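Mi aparato de vapor facial pierde fuerza a los pocos minutos

Publicado en: Cuidado de la piel > Aparatos para casa

Flondstead
Buenas a todos. Tengo desde junio un vaporizador facial Vendix, el modelo de mesa con brazo corto. Al principio echaba vapor fuerte durante toda la sesión, pero ahora empieza bien y a los pocos minutos sale muy poco, y a veces escupe gotas calientes en la mejilla. Lo lleno siempre hasta la marca de 100 ml. El agua de mi casa es bastante dura y confieso que usé la del grifo casi siempre. ¿Es la cal o es la resistencia que se está muriendo? No quiero comprar otro si este tiene arreglo. Perdonen mi español, no es mi primera lengua.

Bornport
Yo tuve el mismo y lo tiré. Cómprate otra marca.

Jurčo
Hola. Tampoco soy nativo, así que intento explicarlo despacio. Por los síntomas que describes, yo pienso primero en la cal. Cuando la boquilla está medio cerrada, el vapor sale con menos fuerza y arrastra agua – de ahí vienen las gotas. Antes de seguir mira el manual, porque algunos fabricantes no permiten el vinagre y recomiendan solamente ácido cítrico.
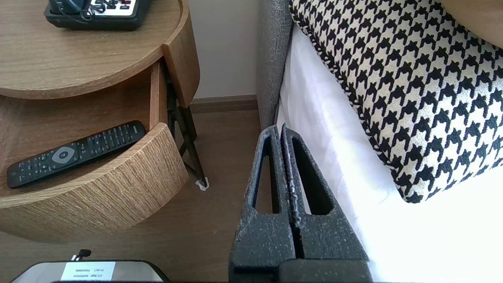 Pasos para la limpieza

1. Desenchufa el aparato y deja que se enfríe por completo. Vacía el depósito.
2. Mezcla 50 ml de vinagre blanco con 50 ml de agua destilada y llena el depósito con esta mezcla.
3. Espera 10 minutos con el aparato apagado. No lo enciendas con el vinagre dentro, el vapor irrita mucho los ojos.
4. Vacía, enjuaga tres veces y limpia la salida con un bastoncillo húmedo.
5. Haz una sesión entera solo con agua destilada y sin poner la cara delante.

Si después de dos limpiezas sigue igual, entonces puede ser la resistencia, y eso no lo abriría en casa. Mientras escupa gotas no lo uses, por favor, que una quemadura pequeña en la cara tarda en irse.

Flondstead
Muchas gracias, Jurčo. Hice la limpieza anoche y salieron trocitos blancos en el enjuague. El vapor dura más que antes, pero todavía baja un poco al final. Repito mañana y ya compré agua destilada.

Página vista 2517 veces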